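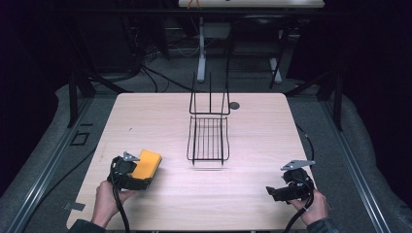
Kitchen > Cleanup > Helpers and Gadgets

Search tips Enter a keyword Go

Teaching hand grippers to do the dishes: tips from two months with the Tirnora kit

Posted in February by the Sandhu kitchen desk

I have wanted a machine to scrub my dish rack for as long as I've owned a dish rack, so when the Tirnora home teaching kit came up for review I cleared a table that same evening. Short version: I love this thing! It won't wash up for you tonight. You get a pair of hand-held grippers, you do a chore with them the way you'd do it with your fingers, and the recordings go off to Vilier, the company that runs the service, where they're used to train the arm you can rent later on. The chore we picked was wiping down a black wire rack with a yellow sponge, and we've learned plenty that the booklet skips.

Setting up the table

Use a plain surface. I started on a patterned cloth and it bunched up under the rack every time I leaned on it. Bare wood is so much nicer, and you can slide the rack back to the same spot between takes. Speaking of which, mark the spot. A little tape near the edge of the table gives you something to line up with, and it peels off afterward if you don't leave it for weeks (I did, and had to rub the gum off with cooking oil).

Run your cables toward your own body and let them hang. My first instinct was to tape them neatly along the tabletop, and that was a mistake, they tugged at my wrists the whole time. Give each one a loose curve past your hand and you forget it's there.

Long sleeves are fine as long as they're snug. Push floppy cuffs up or pin them.

Picking the sponge

This made more difference than anything else! A plain rectangular sponge with some body to it is best. The thin cloths fold over in the jaws, and the round scrubbers with the plastic handle twist away the second they touch a wire. Hold the sponge by one end so a good length of it sticks out in front, and tilt it a bit toward the rack before you start the stroke.

Practice dry. I know, it feels silly, but a dripping sponge on a wooden table is a nuisance, and the movement you're teaching is the same. Once you're comfortable, wring the sponge until it stops dripping and try again. Keep a towel on your lap.

Wiping a wire rack

Go with the wires. Start on the tall upright part and pull down toward you, then do the basket in long strokes from back to front. If you go across, the sponge catches on every single rod and tears (we're on our second pack). For the curved sides, slow way down and let the sponge wrap around the bend a little before you move it along.

Your free gripper should stay close to the rack, open and ready. A light rack scoots when you push on it, and being able to pinch the base with the other hand saves the whole take. Lefties, rejoice: either hand can hold the sponge, and the kit doesn't care which.

Sixty takes was our target for the first chore and I'd suggest doing them in small batches. My thumb got tired long before I got bored. A warm mug of something between batches helps, on a different table, please.

What the service is like

Uploads go overnight. We sent in 1,456 clips over the whole trial, and the service sends back a note when a batch is too dark or a hand has wandered out of view. Those notes were friendly and clear, and I got noticeably better after reading the first few. The basic plan stores 2,000 clips, so we never bumped into the ceiling.

A few grumbles. The grips are sized for bigger hands than mine. The carrying case (made by Floltham) has a zipper that sticks at the corner, so rub a candle stub along it. And I'd like a second sponge chore in the starter list, because pans are a totally different animal and I had to make up my own routine.

Care of the grippers

Wipe the jaws with a barely damp cloth after each session and dry them right away. Soap film builds up where the sponge sits and makes everything slippery. Never dunk them. Store them with the jaws open, cables coiled in big loops, and toss the sponge in its own bag so it doesn't sour the case.

Next month I'm trying mugs, the tall skinny kind that never come clean at the bottom. I already bought the sponges.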